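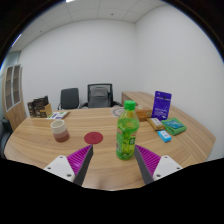 What is left on the round table now? The tea, the cup, the red coaster, a few boxes and packets, and the green towel.

I am writing this in the evening with my feet up. November has been mostly rain and I wanted one surface in this apartment that I could sit down at without moving things first. The round table was the obvious one. For weeks it has been where everything goes when I come in the door: mail, receipts, the bag from the drugstore, whatever I was eating. I started on it at two in the afternoon, thinking it would take 15 minutes, and stopped when it got dark.

The mail went first. Most of it was for the recycling. There was a bill from Ledavel for the heating repair, $1,055, and I put that in the folder by the phone so I will pay it before the end of the month. I had been expecting less. Branwen Griffiths used them last winter and said they charged her a lot too, so I suppose that is what it costs. There was also a card from Siwan with her new address. I copied the address into the book and kept the card.

After the mail I did the receipts, which I should have done in the summer. Threw out nearly all of them. Kept the one for the vacuum cleaner.

Then the food. I had got into the habit of leaving snacks out where I could reach them, and I ate them standing up, and then I wasn't hungry at dinner. I moved the crackers and the jar of peanuts to the kitchen cabinet. The things I left out are going to Carys Ifans when I see her, or most of them are. She asked me to pick up a few small things while I was in town and I did, and I would only forget them if I put them away. They can stay on the right side of the table by the towel. I still need a bag for them.

The table itself looks better than I remembered. I wiped it twice, once with soap and once with plain water, and dried it with an old T-shirt. There is a faint mark near the far edge where I put down a hot pan last year. I had the round placemat over that spot and I put it back when I was done. The grain is the reason I bought the table. I gave Trefor Rowlands $50 for it when he moved, and he helped me get it up the stairs. We had to turn it on its side at the landing and he scraped his hand on the wall. He would not take anything extra for his trouble.

I made coffee after that and did not drink all of it. Then I went down to the store on the corner for milk and came back with milk and the green tea. I like the bottled kind better than what I make at home, though it is sweeter than it needs to be. I always say I will buy the big bottle because it is cheaper, and then I buy the small one because it is cold. 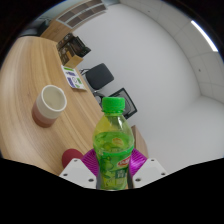 I have been trying to drink less coffee anyway. Caroline Swai stopped after lunch altogether and says she sleeps through now. I had one bad week of headaches when I tried to stop all at once, so this time I am just leaving out the afternoon cup when I remember. Today I didn't remember until it was poured.

Caroline phoned while I was putting the cleaning things back. She has started the new job at Diltia and does not know yet if she likes it. The people are fine. The drive is over an hour each way when the bridge is backed up, and she is thinking of asking whether she can start earlier. I said she should ask now, before they get used to her hours. She wants to come by and see the apartment when it is tidy. I told her the table was done and she could come and look at the table.

The office chair needs something done about it. It squeaks when I lean back and one of the wheels catches on the floor. I turned it over last week and pulled a lot of hair and thread out of the wheel, and it was better for a day. I may ask Trefor if he has any oil. I don't want to buy a whole can for one chair.

Dinner was soup and toast. I ate it at the table, sitting down, with the radio on. Washed the bowl right after.

Still to do: the shelf in the hall, the drawer with the batteries and string in it, and the closet, which I am not going to start this month. Pay Ledavel. Find a bag for Carys. Write back to Siwan.

It is raining again. Bed by ten if I can manage it.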